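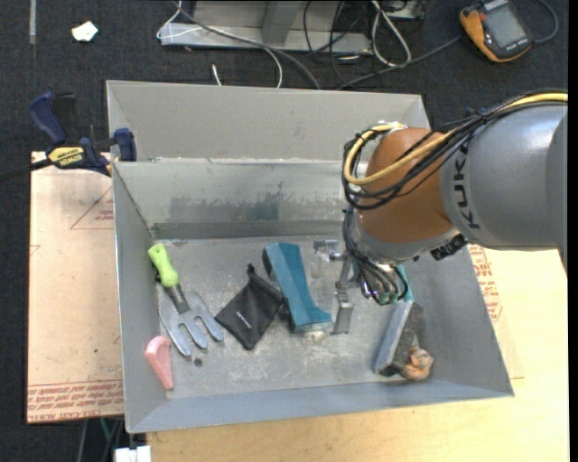 회색 금속 통 바닥의 연두색 손잡이 원예용 손포크와 검은 천 주머니. 왼쪽 앞 구석에는 분홍색 물건.

Nusemell 잡동사니 이름 모음

README

반갑습니다. Nusemell은 통이나 상자 안에 뒤섞여 있는 작은 살림살이들을 한국어로 뭐라고 부르면 좋을지 모아 둔 자료입니다. 원예 도구, 주머니, 주방 소품, 문구처럼 어느 집 서랍에나 하나쯤 들어 있는데 막상 이름을 적으려면 손이 멈추는 물건들이 주인공이에요. 물건 66종에 대해 사람들이 직접 쓴 짧은 설명문 786개가 들어 있습니다. 처음에는 저 혼자 쓰려고 만든 메모장이었는데, 같이 정리하던 분들이 한 줄씩 보태 주시다 보니 어느새 남에게 보여 드려도 괜찮을 만큼 자랐습니다. 조금 길지만 천천히 읽어 주세요.

들어 있는 것

names.csv
물건마다 한 줄씩입니다. 대표 이름, 다른 이름, 갈래, 비고 순서로 적혀 있습니다. 다른 이름 칸에는 사투리나 가게에서 부르는 말도 지우지 않고 남겨 두었습니다.

phrases.csv
설명문 786개입니다. 한 줄에 설명문 하나, 그리고 그것이 가리키는 물건의 번호가 붙어 있습니다. 가장 긴 설명문은 60자이고, 그보다 길게 써 주신 분들께는 죄송하지만 양해를 구하고 줄였습니다.

unsure.txt
무엇인지 합의하지 못한 물건 이야기를 모은 파일입니다. 형식이 따로 없는 줄글이라 읽어 들이는 프로그램을 만드실 분은 건너뛰셔도 됩니다. 저는 이 파일을 제일 좋아합니다.

이름을 붙인 방식

대표 이름은 평소에 입에 붙는 말을 골랐습니다. 첫머리 사진의 손포크가 좋은 예입니다. 넓적한 살이 세 개 달린 이 도구를 두고 손갈퀴, 모종포크, 꽃삽, 심지어 쇠스랑까지 나왔거든요. 꽃삽은 날이 하나로 이어진 것을 떠올리는 분이 많아서 빼고, 쇠스랑은 너무 크게 들려서 빼고, 결국 대표 이름은 '손포크'로, '손갈퀴'와 '모종포크'는 다른 이름으로 두었습니다. 영어의 hand fork를 그대로 옮긴 것 같아 어색하다는 의견도 있었는데, 원예 용품점에 가 보면 꽤 자연스럽게 쓰이는 말이라 그대로 가기로 했습니다.

색은 눈에 보이는 대로 적습니다. 손포크 손잡이 같은 색은 '연두색'이나 '밝은 라임색'으로 적고, 그냥 '초록색'이라고만 쓰는 것은 되도록 피했습니다. 초록색 물건이 둘 이상 섞여 있으면 어느 것을 말하는지 금세 헷갈립니다. 은색과 회색도 자주 다투는데, 쇠붙이의 빛나는 부분은 '은회색'이라고 써도 받아들입니다.

재질은 확실할 때만 씁니다. 천으로 된 것이 분명하면 '천 주머니'라고 쓰되, 면인지 나일론인지까지 짐작해서 쓰지는 않습니다. 용도도 마찬가지입니다. 목이 오므라든 검은 주머니를 보면 안경집이라거나 신발주머니라거나 하는 말이 절로 나오지만, 안에 무엇을 넣던 것인지는 겉만 봐서는 모르는 일이지요. 설명문에는 '목이 모인 검은 천 주머니' 정도로 적어 주시면 충분합니다.

글자는 읽히는 것만 옮깁니다. 사진 속 주머니에도 작은 흰 글자가 한 줄 있지만 너무 작아 읽을 수 없으니, '작은 흰 글자가 있는'까지만 쓰면 됩니다. 비슷한 상표를 떠올려 채워 넣은 설명문이 예전에 몇 개 있었고, 그건 모두 고쳤습니다.

모르는 물건은 모른다고 씁니다. 분홍색 물건처럼 위쪽이 둥글고 움푹하며 아래로 갈수록 가늘어지는 것은, 숟가락이라는 분도 계시고 작은 모종삽이라는 분도 계십니다. 이럴 때는 '위가 둥글게 파인 분홍색 물건'이라고 모양을 풀어 씁니다. 틀린 이름보다 조금 긴 설명이 낫다고 저는 생각합니다.

위치를 적을 때

통 안의 위치는 보는 사람을 기준으로 왼쪽, 오른쪽, 앞, 뒤로 적습니다. 벽에 기댄 것은 '기대어 있는', 바닥에 있는 것은 '놓인'으로 구분해 주세요. 대각선으로 놓인 물건은 양 끝이 어디를 향하는지 쓰면 좋습니다. '살 끝이 오른쪽 아래를 향한 손포크'처럼요. 바닥의 긁힌 자국이나 희끗한 먼지, 닳은 자리는 물건으로 치지 않습니다. 작고 동그란 검은 점처럼 물건인지 얼룩인지 가리기 어려운 것도 설명문을 만들지 않고 unsure.txt에 한 줄 적어 두는 것으로 합니다.

갈래

원예, 주방, 문구, 주머니와 가방, 욕실, 공구, 장난감, 기타로 나누었습니다. 원예 갈래가 제일 풍성하고 욕실 갈래는 좀 허전합니다. 주머니와 가방은 원래 기타에 있었는데, 자루, 쌈지, 파우치, 보자기까지 들어오고 나니 도저히 한데 둘 수가 없어 따로 방을 내주었습니다.

알려진 아쉬운 점

설명문을 써 주신 분은 40명입니다. 대부분 도시에 사는 분들이라 농기구 이름이 빈약합니다. 호미와 괭이를 바꿔 부른 줄도 아직 남아 있을 겁니다. '파우치'와 '주머니'를 가르는 기준도 사람마다 달라서, 이 둘을 다른 물건으로 취급하시면 결과가 들쭉날쭉할 수 있습니다. 존댓말로 쓴 설명문과 반말로 쓴 설명문이 섞여 있는데 일부러 통일하지 않았습니다.

바뀐 점

3월 판에서 '손포크' 항목의 다른 이름을 정리하고, 주머니와 가방 갈래를 새로 만들었습니다. 그전 판을 쓰시던 분은 갈래 번호가 하나씩 밀렸으니 꼭 확인해 주세요. 물건 번호는 그대로입니다.

쓰는 법과 문의

공부나 연구, 교재 만들기, 창고 이름표 붙이기 등 어디에 쓰셔도 좋습니다. 출처에 Nusemell이라고만 적어 주세요. 고칠 곳을 찾으셨다면 phrases.csv의 줄 번호와 고친 문장을 함께 보내 주시면 제가 반영하기 훨씬 수월합니다. 새 이름을 제안하실 때는 어느 동네에서 쓰는 말인지도 곁들여 주시면 무척 반갑겠습니다.

관리: Bello Ekwueme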